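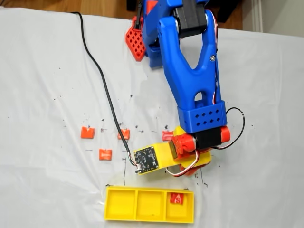
Caring for Your White Work Cloth: Questions We Hear Most

Welcome, and thank you for stopping by! We at Drondden have been selling plain white table covers to hobby rooms, classrooms and home workshops for a good while now, and the same questions land in our inbox again and again. Ayman Morsy, who looks after the mail, has gathered the answers on this page. Please write to him if yours is missing.

My cloth has little black specks all over it. Is it ruined?

Oh, not at all. White cotton shows everything, and a cloth that gets used will pick up dots and small marks, usually toward the middle where your hands are busiest. Take it outside and give it a good shake first, then go over it with a lint roller. Whatever is still there after that is probably ink or grease and needs the treatment below.

How do I get ink marks out?

Lay an old towel underneath, dab the mark with a little rubbing alcohol on a cotton ball, and keep moving to a clean part of the cotton as the color lifts. Please dab and don't rub! Permanent marker may only fade to a soft gray, and I'm sorry to say we haven't found anything that does better without harming the cloth.

Can I wash it with my other laundry?

With other whites, yes. Warm water, ordinary detergent, no fabric softener (it makes the cloth slippery, and then it slides about on the table). Treat the marks before you wash, and check them again before the dryer, as heat can set a stain for good.

It came out of the package creased. Will the lines go away?

Most of them will. The fold lines are stubborn on a new cloth, so iron it while it's still slightly damp, working from the center outward. If you don't own an iron, hang it in the bathroom during a long hot shower and smooth it down with your palms afterward. A few faint creases tend to stay, and most of us here have simply made our peace with them.

Mine bunches up whenever I work on it. Any tips?

Get a size that hangs well over the sides, and use tablecloth clips at the corners. Lahcen Chraibi in our packing room puts a thin rubber shelf liner under his, and it hardly budges.

Which sizes do you carry?

The Gradoseck is our small cover, 156 cm square. The Shearer is 177 cm square and suits most dining tables. Both come in white only for now, though we hope to have a natural shade by December.

May I return a cloth I've already washed?

We can only take back unwashed ones, I'm afraid, but you have 10 days from delivery to decide. If a seam comes undone, that's different, so do send us a note and we'll sort it out with you, washed or not.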